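Astwood Packing and Craft Unit
Monthly Area Inspection, Finishing Room and Paper Store
Period: April
Inspected by: site safety rep
Previous report: March, 2 items open

Key: OK = acceptable. ACT = action required. N/A = not applicable.

1. Access and exits

1.1 Main door opens fully, closer working: OK
1.2 Rear fire exit clear, inside and out: ACT
Comment: Pallet of flat cartons standing 16 inches from the exit door. Moved during inspection. Floor hatching is worn and needs repainting before the next delivery from Vellwood.
1.3 Exit signs lit: OK
1.4 Aisle between racks B and C clear: OK
Comment: Open item from March, now closed.

2. Fire

2.1 Extinguishers in place, pins and tags intact: OK
Comment: 13 units checked against the register. The unit by the sink has a loose bracket. Still serviceable. Tighten.
2.2 Paper stock kept clear of heaters: ACT
Comment: Tissue reams stacked against the wall heater in the store. Heater was off. Stock must be relocated whether or not the heater is in use.
2.3 Waste paper removed at end of shift: OK
2.4 Sprinkler heads unobstructed: OK
Comment: Top tier of rack C is at the limit. Do not add a further layer.

3. Electrical

3.1 Cords and plugs undamaged: ACT
Comment: Glue gun at station 4 has a split sleeve at the plug end. Tagged out. Replace, do not tape.
3.2 No power strips plugged into power strips: OK
3.3 Panel door closed and accessible: OK
3.4 Test labels current: OK

4. Cutting equipment

4.1 Guillotine guard fitted and interlock tested: OK
Comment: Interlock tried three times, blade stopped each time.
4.2 Rotary trimmers locked when not in use: OK
4.3 Used blades in sharps container: ACT
Comment: Container past the fill line. Exchange requested from Jenance.
4.4 Cut-resistant gloves available in all sizes: OK
Comment: Small size down to the last pair. Reorder.

5. Work surfaces and housekeeping

5.1 Surfaces clean, grid lines legible: OK
5.2 Folded work kept separate from offcuts: OK
Comment: Ramadan gift pouches are to be boxed at the end of each run and kept off the floor.
5.3 Floor free of slip hazards: OK
5.4 Adhesives capped and labeled: ACT
Comment: One jar with no label. Contents not confirmed. Removed to the chemical cabinet pending disposal.
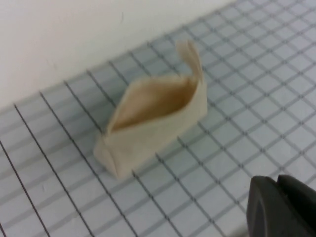
Item 5.1. Folded piece on gridded surface.

6. Lighting and air

6.1 Task lighting adequate: OK
Comment: One tube flickering over station 2. Open item from March, carried forward.
6.2 Extraction fan running, filter in date: OK

7. First aid

7.1 Kit complete and in date: ACT
Comment: Eyewash expired. Replace this week.
7.2 Accident book available: OK

Next inspection: May. Items marked ACT to be signed off on the sheet by the store door.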